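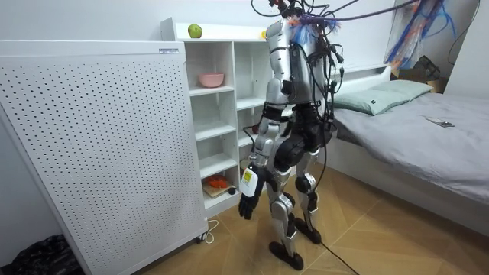 Spent my morning at the Casard Energy public meeting on the gas pipeline spur, so you didn't have to. Brultville High gym, folding chairs, a banner reading "Listening Together." Thread, with apologies to anyone who follows me for the soup recipes.

First, the time. 9:30 a.m. on Thursday, December 21, 2023. A workday, four days before Christmas. If you wanted to hold a public meeting and were worried the public might come, this is the slot you'd circle.

The public came anyway. The sign-in sheet ran out at 100 names and a man from Casard went off to find more paper. He was gone for most of the safety presentation.

We brought a choir. I use the word loosely. Eleven of us in the parking lot doing "Deck the Halls" with new words about methane. "Compressor station" does not scan and we sang it regardless.

A sheriff's deputy asked us to keep it off the sidewalk. Then he asked if we had any more of the lyric sheets. I choose to see that as movement growth.

Inside! The slides. The spur crosses Bidadow Creek in two places and the wetland in one. On the slide the wetland was labeled "low-use area." The herons will be upset to hear it.

Casard says the project creates 786 jobs. Someone asked how many of those are still around after construction. There was some conferring at the front table. The answer was 46.

Someone else asked how many of the 46 are in our county. They will get back to us.

"They will get back to us" also covers: who pays if a well goes bad, what the noise level is at night, why the route moved half a mile after the November filing, and whose land it moved off of.

On that last one you could hear a lot of people in the gym thinking about the same golf course.

Speakers got two minutes each, with a kitchen timer. It's shaped like a chicken. When it goes off it clucks. I watched a retired hydrologist get clucked at halfway through explaining how groundwater works.

Casard's own opening remarks ran 40 minutes. The chicken stayed quiet for those.

Best two minutes of the day went to a dairy farmer on Vasilakis Road who says she's been offered three different prices by three different land agents, all of whom told her it was the final one. She read all three letters out loud. No commentary. Sat down with time left on the chicken.

To be fair to the company, the coffee was good and there were real muffins. I ate two. I'd like it on the record that I can't be bought but I can be fed.

A few folks there support the spur and said so, and got listened to politely. One guy drives truck and wants the work, and he wasn't wrong about how little of it there's been since the mill closed. I don't have a snappy reply to that. I'd rather the county had spent ten years looking for one.

What you can do now – the state is taking written comments through the middle of next month. They count letters, and they count form letters in a heap as one letter, so please use your own words. Bad spelling welcome. Mention the creek crossings and the moved route.

The goal is 1,000 individual comments. We've got a box at the food co-op and another at the library, next to the tax forms, where the mood is already right.

If you're more of a phone person, call your county supervisor. Mine picked up on the second ring and sounded so surprised that I think we both forgot why I'd called.

Next planning night is the first Tuesday after New Year's, back room of the co-op, seven o'clock. Bring a chair if you have one you like. Choir practice is after, and we badly need a bass.

Also somebody left a green mitten in my car. Left hand. It's on the dashboard.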